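Studentische Beschäftigte an der Hochschule Onuditz: Fragen und Antworten zur Tarifinitiative

Stand: Mai

Was ist Flumik eigentlich?
Flumik ist der Zusammenschluss der studentischen Beschäftigten an der Hochschule Onuditz. Wir sind Hilfskräfte, Tutorinnen und Tutoren, Leute aus der Bibliothek, aus dem Rechenzentrum und aus den Laboren, und wir wollen einen eigenen Tarifvertrag. Inzwischen machen 147 von 634 studentischen Beschäftigten mit, und bei fast jedem Treffen sitzen neue Gesichter am Tisch. Das ist großartig!

Was fordert ihr?
Vor allem Mindestlaufzeiten. Viele von uns hangeln sich von einem Vertrag zum nächsten und wissen im Februar noch nicht, ob es im März weitergeht. Wir fordern vier Semester als Regel, dazu eine verbindliche Lohnstaffel, bezahlte Vor- und Nachbereitung in den Tutorien und eine gewählte Vertretung mit echten Mitspracherechten. Die ganze Forderungsliste haben wir auf der Vollversammlung Punkt für Punkt abgestimmt (es wurde spät, und es hat sich gelohnt).

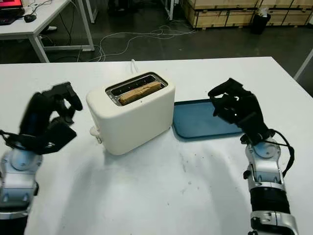

Toaster mit einer Scheibe Toast, daneben ein dunkles Tablett

Muss ich Gewerkschaftsmitglied sein, um mitzumachen?
Nein. Zu den offenen Treffen kann jede und jeder kommen, auch zum Reinschnuppern. Bei einer Urabstimmung sieht es anders aus, da stimmen die Mitglieder ab. Auch Streikgeld zahlt die Gewerkschaft nur an Mitglieder aus. Amarachi Shehu rechnet dir gern aus, was der Beitrag in deinem Fall kostet. Für Studierende ist er niedriger, als die meisten denken.

Kann meine Professorin mir kündigen, weil ich bei euch aktiv bin?
Gewerkschaftliche Betätigung ist durch das Grundgesetz geschützt, eine Kündigung deswegen wäre unzulässig. Schwieriger ist es bei Verträgen, die einfach auslaufen und nicht verlängert werden. Genau deshalb sind uns die Laufzeiten so wichtig! Wenn du den Eindruck hast, dass Druck ausgeübt wird, schreib dir Datum und Wortlaut auf und melde dich bei In-ho Maeng.

Habe ich auch jetzt schon Anspruch auf Urlaub und Lohn bei Krankheit?
Ja, beides! Bezahlter Urlaub steht dir auch mit wenigen Wochenstunden zu, anteilig nach Arbeitstagen. Bist du krank, musst du die Stunden nicht nachholen. Die Entgeltfortzahlung greift, sobald dein Arbeitsverhältnis vier Wochen besteht. Beim letzten Sprechtag hatten wir 23 Verträge auf dem Tisch, und in vielen Gesprächen war das die schönste Nachricht des Nachmittags.
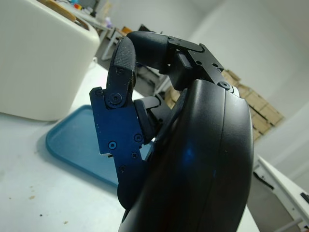
Schwarze Roboterhand, Nahaufnahme

Wie läuft es mit der Hochschulleitung?
Das erste Sondierungsgespräch war sachlich und länger als geplant. Bei der Lohnstaffel liegen wir weit auseinander, bei der Vertretung bewegt sich etwas. Joon-young Ko und Seung-woo Yeom sitzen für uns in der Verhandlungsgruppe und berichten nach jeder Runde im Plenum.

Wird gestreikt?
Zurzeit nicht. Ein Warnstreik käme erst infrage, wenn die Gespräche stocken und die Gewerkschaft dazu aufruft. Wir würden euch früh Bescheid geben, auch zu Prüfungen und Tutorien.

Ich habe nur wenig Zeit. Kann ich trotzdem helfen?
Unbedingt! Eine halbe Stunde Aushänge verteilen bringt viel, und wer im eigenen Institut drei Kolleginnen anspricht, hilft uns mehr als jeder Flyer. Für Plakate und die Übersetzungen ins Englische und Koreanische sucht Jae-hoon Do noch Verstärkung.

Wann und wo trefft ihr euch?
Jeden Freitag um 18 Uhr im Seminarraum Asora, Eingang über den Innenhof. Kommt vorbei, auch ohne Anmeldung, und bringt eure Verträge mit, wenn ihr Fragen dazu habt.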